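The Lending Shelf, One Winter On
Posted 08/08/2019

When we opened the Weriston lending library of things in February, the plan was that people would borrow a drill, drill a hole, and bring the drill back. Two of those happen reliably.

We now have 140 items on the books, and I use "on the books" in the loosest sense, as the tile cutter has been on a tour of Okholm Street since spring. It has done at least four bathrooms. I have seen three of them, by invitation, and they are very nice bathrooms. If you are number five, please let the office know you have it so that the woman waiting for it can stop phoning me at dinner.

The most borrowed thing is still the carpet cleaner. The least borrowed is the fondue set, of which we were given two in the same week by people who had never met. We would like to announce that we are full up for fondue sets. We are also full up for bread machines, foot spas, and anything that spirals a vegetable. If it was a Christmas present and you have kept the receipt in the box all these years, we can guess how the borrowing figures will look.

Haoran Zhong has taken over the repair bench on Thursday evenings and has already brought back to life a sewing machine that I had personally declared dead. He asks that people say what is wrong with an item when they return it. A note reading "makes the noise" is not enough. Which noise? He would also like cords wrapped loosely in a figure eight, and he will show you how whether you ask him or not.

A word about parts. Most of what goes missing is small: the nozzle, the key for the drill chuck, the spare filter, the one Allen wrench that fits. People find these under the car seat weeks later and are too embarrassed to bring them in. Please be embarrassed and bring them in. There is a drop slot in the side door for this purpose, and you can post a part through it at midnight with your hood up if that helps.
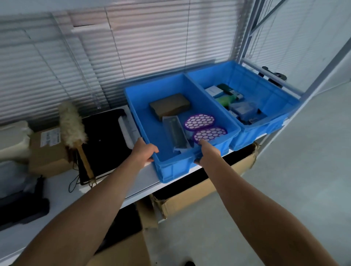

Late fees were discussed again at the July meeting, at length. The current system is that you pay what you feel you owe, and what most of you feel you owe is a jar of jam. I like jam. I have written to the insurance people at Piditbridge to ask if they like jam, and I am waiting to hear. Until then the fee will be a dollar a week, starting in September, with a cap of nine dollars so that no one is afraid to come back. The tile cutter is included in this. The tile cutter is very much included in this.

On the brighter side, the ladder problem is solved. We had one ladder and everyone wanted it on the same Saturday, the first dry one after the leaves came down. A second has now come to us from the old Grange Hall, which has the year 1782 painted over its door and had, we suspect, a ladder nearly as old. This one is newer. Haoran has stood on it and bounced.

Pan, the bakery next door, has kindly agreed to hold returns for us on mornings when we are closed. Hand them over the counter, get a slip, and please buy something while you are at it. They have asked me to mention that the pressure washer was a bit much. Anything with wheels, an engine or mud on it should wait until we are open.

We are short of a few things people keep asking for. A wallpaper steamer would be wonderful. So would a folding table that folds, a post hole digger, and a decent pair of loppers to replace the pair that met somebody's chain-link fence. If you have one of these and haven't touched it in a year or so, you know where we are.

Hours stay the same through the fall: Thursdays from five to eight, Saturdays from ten to one. The bell on the front door is broken. Yes, we are aware of what we do here. Knock.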